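**Ukamley folding workbench, 2nd version**

In stock again as of 1/14/24. Sorry to everyone who emailed over Christmas, the boxes were sat at the depot.

Same bench as before, better legs. Folds flat, goes behind a door or down the side of the freezer. Takes 400 kg spread evenly, less if you're hammering on one corner so don't.

## Size and that

- Top: 1223 mm long, 59 cm deep
- Height: two settings, change over with the pins
- Top is birch ply, oiled once at our end. Oil it again when you get it
- Legs: steel, black
- Bolts and spanner in the bag taped under the shelf. Please look there before ringing

## What's changed

Old legs had a wobble on uneven floors, garage floors mainly. New ones have screw feet, wind them down till it stops rocking. Fouzia Gilani tested it on her own patio for most of the winter and it stayed put, planing and all. Catches are bigger too, you can work them with gloves on.

The shelf is now seperate. Some people never fitted it, so it's an extra. If you had the first version the new shelf does fit but you'll need to drill two holes, ask and we'll send the drawing.
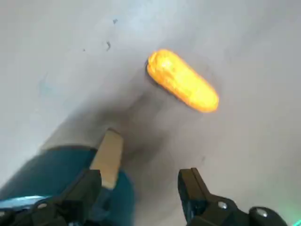 Vice isn't included. The Stillora quick-release one bolts straight on, holes are already there. Drekureo ones fit as well but want a packing piece behind the jaw, any offcut will do.

## Putting it together

Half an hour, bit more on your own. Legs on loosely first, stand it up, THEN tighten. If you tighten them lying down it goes out of square and you have to start again. Matěj Ďurica has redone the instruction sheet so the arrows point the right way now.

## Delivery

Comes in one long box, heavy, get someone on the other end. Chaudhry do the van deliveries and will ring the evening before. They'll take it to the garage if you ask nicely, not up stairs. Highlands and islands, email first for a price.

Collection fine, ring ahead so its by the door.

## Spares

Feet, pins, catches, replacement tops. All kept on the shelf, mostly posted same day. Spares for the first version still availible till they run out, no more being made.

Questions to Waqas Jafri on the usual number, mornings best. Trade orders go to Uzma Pirzada.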